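So can a robot clean up my living room yet?

I get this question at least once a month, usually from people who have just stepped on a toy in the dark. And I get it! I have two kids and a hallway that eats shoes, and in November I finally sat down and worked out what I'd pay for a machine that picks things up off the floor and puts them where they go. My number was $2,000. My sister said she'd pay double if it also did socks.

Vacuums don't count, by the way. We've had one for years (the kids named it Ula, don't ask) and Ula is great at crumbs and terrible at everything else. She eats charger cables. She pushed a crayon all over the kitchen once and I had a green line under the table until spring. What I want is the step before the vacuum, the boring part where somebody bends down 40 times and decides what each thing is.

That deciding is the part I never thought about until I started reading up on this stuff. A factory arm can put the same screw in the same hole all day long and never get tired. Fine. But my floor is never the same floor twice. There's a block, there's a hair clip, there's half a puzzle, and every one of them needs a different grab. Soft things fold up, thin things lie flat, and see-through things are the worst, because cameras have a hard time telling where clear plastic ends and the table behind it begins. I lose clear plastic lids in my own sink with two working eyes, so I have some sympathy.

Shops have the same headache, just with better lighting. Picking mixed stuff out of a bin sounds like a job for a bored teenager, and it's still one of the things people in this field keep chewing on. Sunglasses, of all things! I pick mine up by whatever part I touch first, usually with a thumb right on the lens.
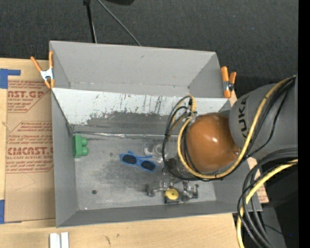 A toy block, blue sunglasses and something clear in a metal bin, with a KUKA arm reaching in.

Three things in a bin, and each one is its own little puzzle. My youngest would have them out in a few seconds and then put the bin on her head.

So my answer for now is "sort of, if you're patient and your mess is small." I wouldn't buy anything this year. I'd love one that only does blocks, though — seriously, just blocks, I'd take that tomorrow. If you have a gadget at home that really does pick up after your kids, tell me in the comments what it is and how often you have to rescue it. Next time I'm writing about laundry folding, so send me your sock stories too.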